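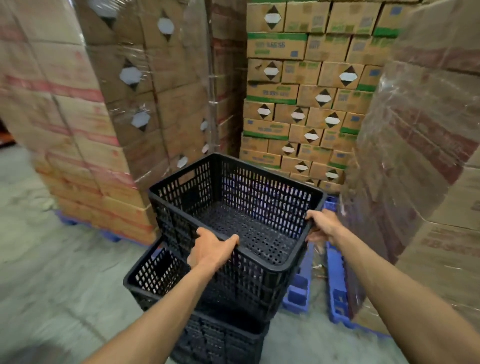 검은색 플라스틱 상자를 두 손으로 잡고 있다. 양옆과 뒤로 종이 상자 더미가 높이 쌓여 있다.

빈 상자 분리 셀 '브리노', 센서 자리 옮기고 다시 돌아간다

4월 | 글 시우퐁 샤오(Siu-fong Hsiao)
읽는 시간 5분

지스튀리에(Zisturier)에 있는 왐스테드(Wamstead) 물류창고의 빈 상자 분리 셀 '브리노(Brinow)'가 정비를 마치고 다시 움직이기 시작했다. 쌓여 들어온 플라스틱 상자를 위에서부터 한 개씩 집어 컨베이어에 내려놓는 설비로, 지난겨울부터 한 번에 두 개를 물어 올리는 일이 잦아 현장의 골칫거리였다. 정비팀은 이번에 센서 위치를 바꾸고 그리퍼 패드를 갈았으며, 기준 위치도 처음부터 다시 잡았다. 마지막 시험에서 셀은 집기 동작을 136회 했고 그중 134회를 첫 시도에 성공했다. 남은 두 번도 재시도에서 해결되어 사람이 셀 안에 들어갈 일은 없었다!

브리노가 다루는 상자는 옆면에 세로로 좁은 구멍이 줄지어 난 검은색 제품이다. 창고에서 도는 물량이 모두 2,550개인데, 비어서 돌아온 상자는 전부 이 셀을 거쳐 다음 공정으로 넘어간다. 튼튼하고 가벼운 데다 손잡이 구멍까지 있어 사람이 들고 다니기에는 더없이 편하다. 기계한테는 사정이 좀 다르다. 옆면이 온통 구멍이니 빛으로 상자를 찾는 센서가 살을 보기도 하고 구멍 사이로 지나쳐 버리기도 한다. 검은 플라스틱은 각도에 따라 빛을 거의 돌려주지 않다가도 어느 순간 번쩍하고 반사한다.

정비를 이끈 고호인(Ho-yin Ko)은 원인을 찾는 데 걸린 시간이 고치는 데 걸린 시간보다 훨씬 길었다고 했다. 처음에는 모두가 그리퍼를 의심했다. 패드가 닳았으니 꽉 물지 못하고, 꽉 물지 못하니 제어기가 집는 힘을 키우고, 그러다 아래 상자까지 끌려 올라온다는 설명이었다. 그럴듯했고 절반은 맞았다. 하지만 새 패드를 끼운 뒤에도 겹쳐 집는 일이 이어졌다.

실마리는 기록에 있었다. 겹쳐 집은 순간의 로그를 모아 보니 제어기가 판단한 맨 위 상자의 높이가 실제보다 낮게 잡혀 있었다. 센서 빛이 맨 위 상자의 구멍을 통과해 안쪽이나 그 아래를 읽은 것이다. 고호인은 그 그래프를 처음 띄웠을 때 소리를 질렀다며 웃었다. "몇 주 동안 안 보이던 게 그냥 선 하나로 딱 나와 있더라고요. 그 길로 바로 렌치를 가지러 갔습니다."

해법은 소박하다. 옆면을 겨누던 센서 3개를 브래킷째 위로 옮겨 상자 테두리를 보게 했다. 테두리는 두껍고 구멍이 없어서 어느 쪽에서 비춰도 값이 고르다. 새 브래킷은 창고 안 공작실에서 판재를 접어 만들었고, 나중에 높이를 조금씩 바꿀 수 있도록 볼트 구멍을 길게 뚫었다. 센서 자체는 원래 쓰던 것을 그대로 쓴다. 케이블이 짧아 한 가닥은 새로 깔아야 했는데, 이왕 여는 김에 케이블 덕트 안의 먼지까지 모조리 빨아냈다고 한다.

그리퍼는 설비를 납품한 유르첸코(Yurchenko)의 순정 부품으로 교체했다. 고무 패드 안쪽이 비스듬히 닳아 있어서, 패드를 가는 것과 함께 좌우 손가락의 평행도 다시 맞췄다. 시호인(Ho-yin Shih)이 맡은 일이다. 이름이 같은 두 호인이 한 셀에 매달려 있다 보니 무전에서 "호인, 전원 내려도 됩니까"라는 말이 나올 때마다 둘이 함께 대답했고, 둘째 날부터는 성으로만 부르기로 했다. 전원 이야기가 나오는 무전에서는 꽤 중요한 약속이다.

평행 맞추기는 옆에서 보기에도 재미있는 작업이다. 먼저 셀을 잠그고 공기압을 뺀 다음 손가락 사이에 곧은 자를 댄다. 틈새 게이지를 위와 아래에 번갈아 밀어 넣어 보고, 나사를 살짝 돌리고, 다시 밀어 넣는다. 시호인은 나사를 돌릴 때마다 토크 렌치를 내려놓고 손가락으로 패드를 눌러 보았다. 숫자가 맞아도 손에 닿는 느낌이 좌우로 다르면 다시 했다. 그렇게 맞춘 손가락이 첫 상자를 물었을 때는 덜컥하던 소리가 사라져 있었다. 그 조용한 '착' 소리를 이 기사에 담을 수 없는 것이 아쉽다. 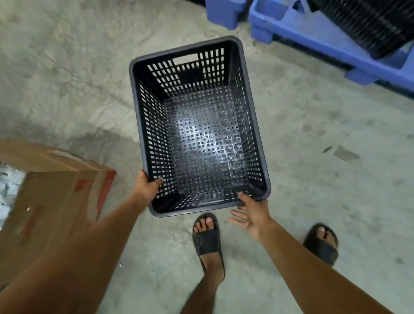
빈 상자를 들고 콘크리트 바닥 위를 지난다. 오른쪽 위로 파란 팔레트와 검은 상자 더미가 보인다.

센서와 그리퍼가 제자리를 찾은 뒤에는 기준 위치를 새로 가르쳐야 한다. 이 단계에서는 사람 손이 많이 간다. 빈 상자를 날라다 투입구에 쌓고, 셀이 맨 위 테두리를 읽게 하고, 읽은 값을 저장하고, 한 단을 내린 뒤 같은 일을 되풀이한다. 반듯하게 쌓은 더미로 한 차례를 끝내면 이번에는 일부러 어긋나게 쌓는다. 실제로 들어오는 더미가 늘 반듯하지는 않으니 셀이 어디까지 받아 줄 수 있는지 알아 두어야 한다.

쌓는 순서와 어긋남의 정도는 위로즈 깨우사이(Wiroj Kaewsai)가 정했다. 입고 구역에서 오래 일해 어떤 더미가 말썽을 부리는지 훤히 아는 사람이다. 그가 가장 먼저 요구한 것은 위쪽 상자가 한쪽으로 밀려 모서리만 걸친 더미였다. 정비팀이 준비한 시험 목록에는 없던 모양인데, 정작 셀이 두 번 재시도한 것이 모두 이 더미에서였다. 그는 "운반하다가 방향을 꺾으면 꼭 이렇게 된다"며, 다음 정비 때도 이 모양은 꼭 시험에 넣어 달라고 당부했다. 목록은 그날 바로 고쳐졌고 그 칸에는 '위로즈 더미'라는 이름이 붙었다.

재시도 동작도 손을 보았다. 전에는 집기에 실패하면 같은 자리에서 같은 동작을 한 번 더 하고 곧바로 경보를 울렸다. 이제는 손가락을 벌려 위로 물러난 다음 테두리를 다시 읽고, 달라진 위치에 맞춰 내려간다. 시간은 조금 더 걸린다. 대신 경보등이 켜지고 누군가 달려와 문을 열고 상자를 바로 놓고 다시 문을 닫고 초기화 단추를 누르는 과정이 통째로 없어진다. 직접 겪어 본 사람이라면 이 차이가 얼마나 반가운지 알 것이다.

시험은 오후 4시 무렵에 끝났다. 셀 앞에 모인 사람들은 화면보다 그리퍼 쪽을 보고 있었다. 어긋난 더미 위에서 손가락이 한 번 멈칫하더니, 슬쩍 물러났다가 비켜 내려가 상자를 집어 올렸다. 누가 먼저랄 것도 없이 박수가 나왔다. 기자도 쳤다.

운영을 맡은 최킹파이(King-fai Choi)는 속도 이야기를 아꼈다. 셀의 동작 속도는 정비 전과 똑같이 두었고 당분간 올릴 계획도 없다고 한다. 지금은 매 교대 때 하는 점검을 몸에 익히는 것이 먼저라는 생각이다. 새로 만든 점검표는 한 장짜리다. 센서 렌즈를 마른 천으로 닦고, 패드에 갈라진 곳이 없는지 눈으로 보고, 브래킷 볼트에 그어 둔 흰 선이 어긋나지 않았는지 확인한다. 선이 어긋나 있으면 직접 조이지 말고 정비팀을 부른다. 볼트를 조이다 센서 높이가 바뀌면 기준 위치를 처음부터 다시 가르쳐야 한다.

점검표는 셀 문 안쪽에 걸려 있다. 문을 열면 싫어도 눈에 들어오는 높이다. 렌즈 닦는 천은 그 옆 고리에 걸어 두었는데, 첫 주에 벌써 한 번 사라져서 지금은 끈으로 묶여 있다.

남은 숙제도 있다. 오래 쓴 상자 가운데는 테두리가 조금 휜 것이 섞여 있고, 이런 상자는 새 센서 위치에서도 값이 살짝 흔들린다. 고호인은 흔들리는 폭을 기록해 두었다가 일정한 선을 넘은 상자를 따로 빼내는 기능을 생각하고 있다. 그렇게 되면 브리노는 상자를 나누어 놓으면서 낡은 상자까지 골라내는 셈이다. 필요한 값은 이미 제어기에 들어오고 있어 새 장비를 달 필요는 없고, 어디에 선을 그을지만 정하면 된다.

그 선을 정하려면 휜 상자를 모아 시험해야 한다. 깨우사이는 입고 구역 한쪽에 벌써 따로 쌓아 두기 시작했다.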